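Getting the Bins in Order

Seija Nieminen has run the storeroom at Gostora for eight years, and every December she empties it. The shelves get wiped, the lids get matched to their boxes, and whatever has cracked goes out. Gostora lends household goods to people who have just moved, so most of what comes through the door arrives in plastic and leaves in plastic.

"Boxes are the dull part," she says. "But when the boxes are wrong you can't find a kettle."

The work takes two days. Paavo Mustonen handles the heavy lifting and Aino Kemppainen keeps the list. They start at the back wall and set everything down on the floor first.

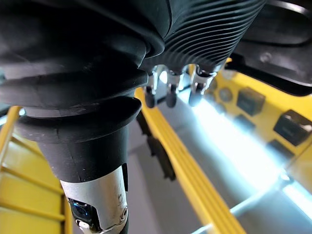 In the Gostora storeroom, December.

The stock is a mix. There are old crates from a bakery supplier, clear tubs with clip lids, and a run of deep bins bought in one go when the storeroom opened. Bought new, the deep ones would cost more than Nieminen likes to spend, so she looks for them secondhand.

She sorts by color. Yellow is for kitchen things and black is for tools and cables. Before that there were paper labels, and they peeled off every winter – the storeroom has no heating apart from one small fan by the door.

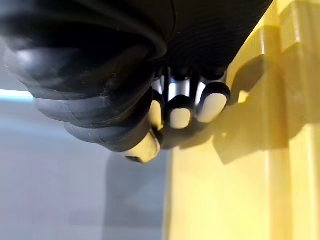
Yellow plastic at close range.

Yellow has its drawbacks. It shows grease, and pen marks stay for good. Mustonen washes it with warm water and dish soap, then leaves it upside down overnight. He stopped using scouring pads after they dulled the finish, and dull plastic picks up dirt faster.

Black hides stains but shows dust. A soft damp cloth does most of the job, with a dry one after it. Corners and ledges take the most time.

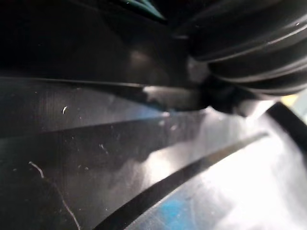 A pale fleck stands out on black.

Kemppainen's list runs to roughly 200 lines by the end of the second day. Each one gives a color, a shelf and a few words on the contents. She writes it by hand and types it up at home, and a copy hangs inside the door.

The floor is swept last, once the bins are back up and only the odd lids are left over.
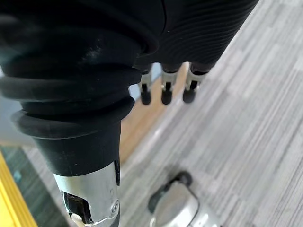

What to do with odd lids

Keep them for a year, Nieminen says, then let them go. A large flat lid makes a decent boot tray in the meantime. Smaller ones go under flowerpots or paint cans. Last year five of them found their boxes again when a borrower brought back a load from the summer.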